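Reltudberg sleep cure

The Reltudberg sleep cure was a rest treatment sold to guests at a hill resort of the same name. Its backers claimed that sleeping beside a bare window, with morning light falling on the face, would mend poor sleep in 2 weeks. The claim has never been well supported.

Most of what is known comes from a booklet printed by the hotel Dal Bello, which had rooms to fill. It speaks of 716 guests "restored to natural rest" but does not say how they were chosen, what ailed them, or how many went home early. No guest register has been found. A later edition raises the total to 2,000 without comment. 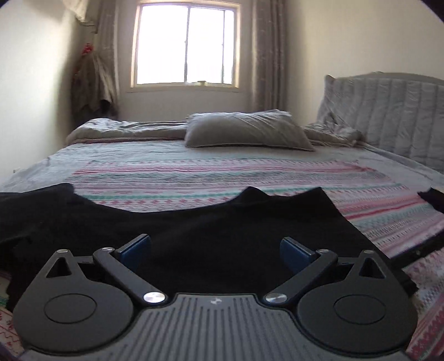 Supporters have pointed out that daylight does help set the body clock. That much is fair, but it is a long way from the booklet's promise – and guests were also told to give up coffee, walk before breakfast and go to bed at nine. Any of these could account for a better night. The writer Ngọc Lương, who compared both editions, found the same letter of thanks signed with 2 different names.

The cure faded when the hotel closed. Some travel guides still repeat the first figure as fact, usually with no source given. Whether the resort's doctor, named only as Arnis, had any medical training is unknown.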